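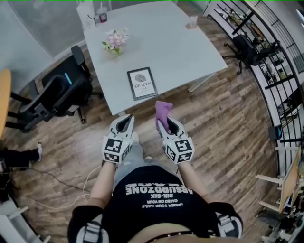 The Adent gripper pair was built in the evenings at Hodisside, a shared workshop in Vornton, by two of the authors and whoever was free to hold a part while glue set. It was meant from the start to be held in the hands and used at an ordinary table, with no robot arm present, so that the motion of the fingers and the pose of each hand could be recorded and later replayed. In the working position both forearms reach forward over the near edge of the table, and each gripper carries a cube-shaped block near its base with square black-and-white markers on its faces (Figure 3). The fingers are curved and work in opposition. The right hand in Figure 3 has closed on a small cloth while the left is open, and this mixed state is the one we found hardest to support, for reasons given under Trigger and return.

Body and fingers

The body is a printed shell in two halves, joined along the midline with machine screws. The first shells were joined with clips, which opened when the grip was twisted. Pimentel redrew the halves with an overlapping lip and we did not go back to clips. The workshop printers at Hodisside are open to all members and cannot be booked overnight, so every part had to be finished inside one evening. This set the size of the shell more than any other design choice. The handle is open through the middle to let the fingers reach the trigger, and it takes a large hand without gloves.

The fingers are separate parts and are changed with a hex key. We tried 3 shapes. A flat finger held boxes well and lost cloth. A finger with a hooked tip held cloth and caught on the table edge. The shape we kept has a plain curve along its length and a thin rubber face glued to the inner side. The glue was the weak point. Jara logged each time a face came loose, and there were 9 such cases before we began to sand the printed surface first.

Trigger and return

The trigger pulls both fingers through a short link. A spring brings them back. A strong spring gives a clean opening but tires the hand, and the wearer then starts to rest the gripper on the table between trials. A weak spring is comfortable and sometimes leaves the fingers short of fully open. The problem is worse when one hand must keep hold of something while the other opens and closes, as people tend to tighten both hands together. We settled on the weaker spring and added a hard stop, so that the open position could be read from the trigger alone.

Marker blocks

The blocks were printed in white and the marker sheets were applied by hand. A sheet that is off by a small angle gives a steady error in the pose, and this can be corrected in software as long as the sheet does not move afterward. Some did move. We now seal the edges with clear tape – matte tape, as the glossy kind picked up the ceiling lights and the detector dropped the marker.

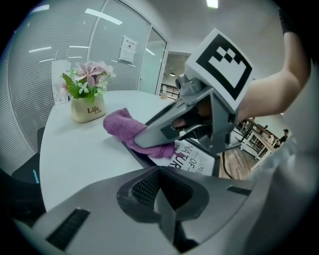 Glare was also a problem with the table itself, and turning it so that the wearer stood with the light behind them helped in most cases. We did not change the lamps, as the room is used by other members during the same hours.

Cloth trials

Cloth was chosen as the main test material because it shows up faults in the fingers that rigid objects hide. The wearer was asked to pick up a small towel, move it, put it down and press it flat with the side of a finger. Other objects were left on the table during the trials. A stand with a printed sign and a bunch of artificial flowers stayed in reach, and a wearer who knocked either one was told to set it upright and go on. Those trials were kept in the set.

We recorded 400 trials in all. In 5 of them the cable pulled on the underside of the gripper at the far end of a reach and the wearer stopped early. A longer cable fixed the reach but lay on the floor near the feet, and Jara made a clip for the belt that takes up the slack. Pimentel preferred to work without it. Both arrangements appear in the recordings and are labeled in the log.

The drawings for the shell, the finger and the block are the ones used for the last pair built. Earlier fingers fit the same mount, but the trigger link is shorter in the older bodies and the two kinds should not be mixed on one wearer.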